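# Plumer Gripper Comparison

The **Plumer gripper comparison** is a set of trials used to compare end grippers for small robot arms. It was set up by Drollau, a maker of parts-handling equipment, and is run mostly in simulation, with a smaller number of runs repeated on real hardware. The name comes from the town of Plumer, where the company has its test shop. The trial rules were last revised on 3 April 2018.

## Background

Drollau had been choosing grippers by trying them on live jobs, and results from one job were hard to carry over to another. Parts differed, bins differed, and operators changed the settings as they went. The comparison fixed the arm, the mounting height and the bin, and changed only the gripper and the software that drives it. The first round covered two grippers, both with parallel jaws: the Osman, with short stiff fingers, and the Plasport, with longer fingers that give slightly under load.

## Test setup

Each trial asks the arm to reach into an open-topped bin, close on a single small part, and lift it clear of the rim. The arm is bolted to a flat base plate next to the bin, and the bin stays in the same spot for the whole round. Bin work was picked over open-table work because the walls limit how the wrist can turn. A gripper that does well on a bare table may hit the side of a bin before its fingers close.

The simulated version places the arm in a furnished workshop with sunlight and shadows. Camera-based controllers are tested against this background, and a plain one is kept for checking the motion code alone.
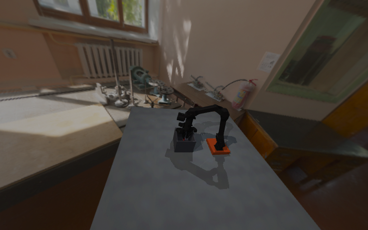 Marrable objected in the notes to the first round that a simulated bin pick says very little about finger wear, and that the stiffer gripper would look better than it should until friction was measured on used pads. The rules now call for friction values taken from both new and worn pads, and the two sets of results are listed separately.

## Scoring

A full round has 70 layouts, each with a different starting position for the part. A pick counts if the part is held above the rim for 16 seconds. Contact with a bin wall is logged but does not end the trial. Dropped parts are not put back, and the arm gets one attempt per layout.

Layouts near a corner are scored as a separate group. There are 24 of these, and they account for most of the difference between the two grippers. The Plasport reached more of the corner parts, while the Osman held its parts with less slip once it had them.

## Controllers

Two controllers are used. One follows a planned path to a known part position. The other takes a camera view and corrects the path on the way down. The second is slower and fails more often when the wrist blocks the view of the bin. A camera mounted off to one side helped with this, though it had to be calibrated again after every change of gripper.

## Records

The combined log holds 1211 trials, including repeats. Hardware runs are marked with the pad set used. Runs made before the rule change are kept in the log and left out of the totals.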